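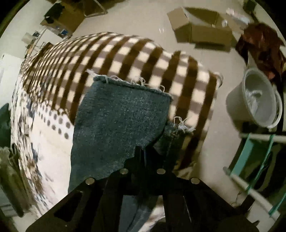
Plostska Checked Throw Blanket, Brown/Taupe/Cream

Reviewed by Yolanda Obi
2019-06-13

Rating: 4 out of 5

I bought this blanket in April to replace a plain beige one that had gone thin in the middle. I wanted something that could stay out all day and take some use, because most of the folding in our house gets done on top of it. Jeans, towels, and sheets all land there before they go in a drawer. I have had it long enough now to say how it holds up.

Colors and pattern

The check is dark brown and taupe with cream squares. On the store's website the brown looked close to black. In my house it is a true brown, and the taupe is a little warmer than I expected. It works with blue and gray, which covers most of what I own. The pattern is bold at full size. If you have a small room and a busy rug, look at the smaller check in the same line before you order.

One thing I like is that denim shows up clearly against it. I cut down old jeans every year for shorts and for patches, and I leave the edges raw. Raw denim hems drop white thread everywhere. On the beige blanket I could never find the threads and they ended up in the next load of wash. On the brown bands I can see them and pick them off. They are harder to spot on the cream squares, so I check those twice.

Feel and weight

It is medium weight. I would not call it a winter blanket. Used alone it is enough for a nap in spring, and over a comforter it adds some warmth without making the bed heavy. The surface is soft but has enough grip that a stack of folded clothes doesn't slide off when somebody sits down on the other end. My old one was slick and I was always picking up shirts.

It drapes well over rounded things. I have used it over the arm of the couch and over a pile of pillows and it follows the shape without standing up in stiff folds. The check bends with it, so if you like your lines straight you will be tugging at it. I stopped bothering.

Washing

The tag says cold water, gentle cycle, tumble dry low. I have followed that except for one time when I forgot and dried it on medium. It came out fine. There was a fair amount of lint in the trap after the first 2 washes and much less after that. No color moved from the brown into the cream. I was worried about dye from new jeans rubbing off on the light squares, and so far that hasn't happened, but I don't leave damp denim lying on it either.

The label is sewn into one corner and it is stiff. I cut it off the first week. Do that carefully, as the stitching holding the label is the same stitching that holds the corner. I nicked mine and had to put in a few stitches by hand.

Compared with others

I also looked at the Drornel checked throw and the Nägeli wool blend. The Drornel costs less and my sister has it. Hers pilled along the fold lines within a season. The Nägeli is a better blanket in most ways, thicker and with a neater edge, but it has to be dry cleaned and I won't do that for something I fold laundry on. Rukon makes a fleece in similar colors. I had it in my hands at the store and every thread and hair stuck to it, so I put it back.

What I would change

The edge finish is the weak point. It is a simple turned hem and one side has started to wave a little after washing. It lies flat again if I pull it into shape while it is still warm from the dryer. I would pay a bit more for a bound edge. I would also like it longer. It covers the top of our bed but doesn't hang down far on either side, and the store doesn't list a bigger size in this color.

Shipping was fast. It came folded in a thin plastic bag with no box, and one corner of the bag was torn, but the blanket was clean.

Who it's for

Get it if you want a washable blanket for everyday use and you don't mind a strong pattern. If you want one for show at the end of a guest bed, the Nägeli will look better and stay that way longer. I plan to order a second one of these for the couch when it goes on sale.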